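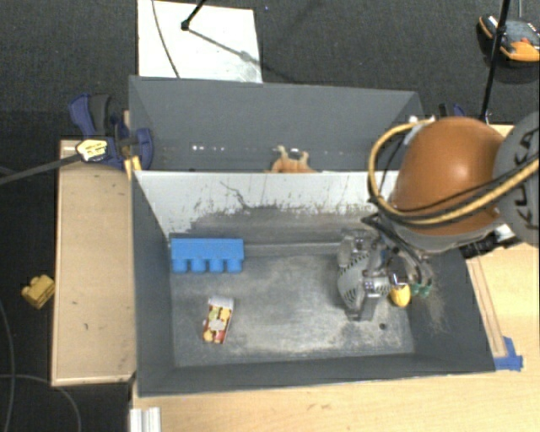
**How do I file a complaint against a public official with the Office of the Inspector of Public Conduct?**

Complete Form 197, attach whatever supporting papers you have, and deliver the set to the intake desk in Skastach or to the district office in Breten. There is no fee. The steps are explained in full on this page, which was last reviewed on Fri 28 November.

## Before you begin

The Office may examine the conduct of elected and appointed officials of the province, the municipal councils and any body that receives more than half of its budget from public funds. It may not examine court rulings, private employment disputes or the internal affairs of political parties. Complaints on those subjects are returned to the sender with the address of the proper authority, where one exists.

A complaint must concern something that took place within the past three years. Older matters are accepted only if the official concealed them, and you must state how and when you learned of them.

You do not need a lawyer. You may authorize another person to file for you by signing the back page of the form.

## Step 1: Identify the official and the office held

Write the full name of the official and the post held at the time of the conduct. If the official has since resigned or moved to another post, give both. Resignation does not close a case. The Office retains authority over former officials for conduct in office, though the penalties available may differ.

If you do not know the name, give the department, the date and the place of the contact. The intake desk will try to match these to the staff register.

## Step 2: Describe what happened

Use Section B of the form. Set events down in the order in which they occurred, with dates. Keep what you saw or heard yourself separate from what others told you, and name the source of the second kind. Opinions about the official's party or general record should be left out; they slow the review and have no bearing on the result.

Section B allows two pages. Additional sheets may be added if each is numbered and signed.

## Step 3: Attach supporting papers

Send copies and keep the originals. Letters, receipts, meeting minutes, contracts and printed messages are all acceptable. Mark each one with a letter and refer to it by that letter in Section B.

Minutes of council meetings can be requested from the Orus public records room, which charges nothing for the first 78 pages. Requests made for a complaint should carry the words "conduct inquiry" at the top.

## Step 4: Sign and deliver

The form must be signed in ink. Unsigned forms are not registered. Anonymous information may be left by telephone at extension 2695, but it is treated as a tip — the caller receives no case number and no notice of the outcome.

Deliver the papers by one of these means:

- in person at the Skastach intake desk, Room 361, on working days
- in person at the Breten district office, mornings only
- by registered mail to either address

Staff will stamp your copy at the desk. Complaints sent by mail are acknowledged in writing.

## Step 5: Wait for the preliminary review

A reviewing officer decides whether the complaint falls within the Office's authority and whether the facts, if proved, would amount to misconduct. You will be told the decision by letter. If the complaint goes forward, the official is given a copy and 15 working days to reply. Your home address is removed from that copy.

Please do not contact the reviewing officer directly. Questions should go to the intake desk with your case number.

## If your complaint is dismissed

You may ask once for reconsideration, in writing, within 30 days of the letter. State what the reviewer overlooked or supply papers that were not available before. A second officer will read the file from the beginning.

Dismissals issued before the rules changed in May are governed by the earlier time limit of 20 days.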